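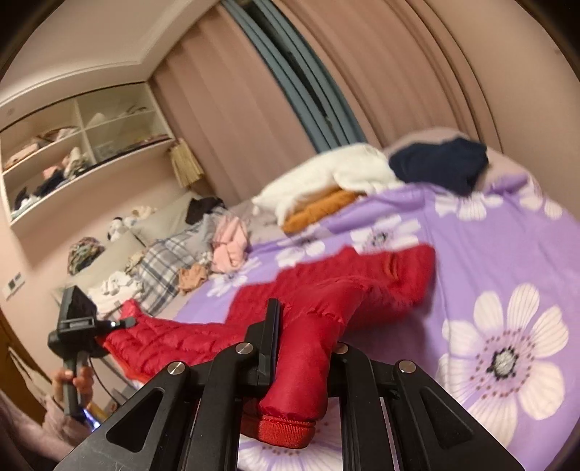

Quick one for whoever does the family tree booklet next. I did the last two for the Schwaiger lot and got asked how, so typing this up before I forget. Not pretty. It works for a gathering of 46, should work for more.

You need: a shared spreadsheet, a word processor, a scanner or a phone, a printer that will do both sides. And a cut-off date. Mean it.

## 1. Set the cut-off first

Before you ask anybody for anything. Ours was the end of August for a gathering in the autumn. Put the date in the first line of the email, then again at the bottom. People read one or the other.

Allow two weeks after the cut-off for stragglers but don't tell them that.

## 2. Make the sheet

One row per person. Living and dead in the same sheet, otherwise you spend all evening flicking between tabs. Columns I use:

- ID number (start at 100, so the numbers all stay three digits)
- Surname now
- Surname at birth
- First names, in full
- What they're called
- Born - year and place
- Died - year and place
- Father's ID
- Mother's ID
- Married to (ID)
- Who told you

That's 11. Don't add more, I tried a column for jobs and another for schools and hardly any of it got filled in.

The ID number matters most. We have three Engelberts. Engelbert Schwaiger the elder was mixed up with his grandson all through the first booklet and I heard about it at length. With IDs you can sort by surname, by year, whatever, and the links still hold.

"Who told you" matters second most. When two cousins disagree you want to know who to ring.

## 3. Split it by branch

Don't write to everyone. Pick one person per branch and let them do the chasing. Mine were:

- Hermine Ortner - the Ortners and everybody who moved north
- Florian Wallner - Wallners, plus the two families that came in by marriage
- Verena Strebel - Strebels and Freis

Send each of them only their own rows, already filled in with what you've got. People are much quicker to correct something wrong than to fill in a blank. Leave in a guess or two, marked with a question mark, and you'll have an answer by teatime.

Paper copies for anyone over eighty or anyone who asks. Big print, plenty of space between rows, stamped envelope inside.

## 4. Sort out the clashes

There will be some. What I do:

1. Certificate beats everything.
2. Gravestone next, though check the year, ours at Zornmont has one wrong.
3. Family bible or a letter written at the time.
4. Somebody's memory.

If you only have number 4 and two people remember differently, print both with "or" between them. Balthasar Frei is down as born in one of two villages and both sides are happy with that.

Don't print anything about divorces, adoptions or who fell out with who unless the person themselves has said yes. In writing. Keep the email. For living people I print the year of birth only, no day or month, no addresses.

## 5. Draw the chart 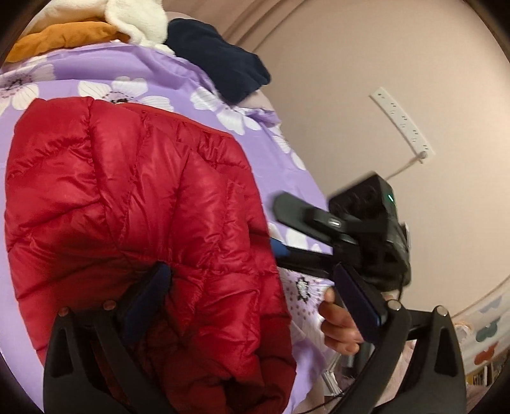
Do it in pieces. One chart per branch on one sheet of A4, landscape, plus a top sheet that shows how the branches join. I tried the whole thing on a single roll first and you couldn't read it unless you knelt on the floor.

Four generations to a sheet is the limit. Oldest at the top. Put the ID in small type under each name so people can look them up in the list at the back.

Boxes in plain black lines. Colours look nice on screen but they went to mush on the copier, and the pale yellow dissapeared altogether.

Step children and half brothers - dotted line, same size box. Same size. Someone will measure.

## 6. Put the booklet together

Order that worked:

- Cover, with the family name and the year
- One page of hello and thank you
- Top sheet
- Branch charts
- Alphabetical list with IDs
- Two blank pages headed "Corrections"

Total pages has to divide by four if you're folding and stapling. Add blanks at the back till it does.

Print one. Only one. Give it to somebody picky and a pencil. Verena found nine mistakes in mine, including her own name. Then fix, then print one again, then do the rest.

One per household plus ten spare. Spares always go.

## 7. On the day

Pin the charts up somewhere with decent light, at eye level, away from the food. Pencils on strings. Pens get used for all sorts.

Put the corrections sheet next to them and ask people to write their own name beside any change. Otherwise you get home with "no, 1931!!" scrawled across a box and no clue whose writing it is.

Get there early with the tape. If it starts on the Friday evening put them up then, as that's when the older ones sit and talk and you'll get more out of them in an hour than in a month of emails. Take notes. Ask before you record anybody.

## 8. Afterwards

Type the corrections in the same week. I left it until after Christmas the first time and couldn't read half of them.

Save the sheet under a new name with the year in it, don't overwrite the old one. Send a copy to each branch person. Then if your computer dies somebody still has it.

Scans of certificates go in one folder, file name starts with the ID number. 100-birth, 100-marriage and so on. Saves hours of opening things to see what they are.

Hermine has the master copy at the moment and the long-arm stapler. Ask her for both at teh same time, she's only in on Friday mornings.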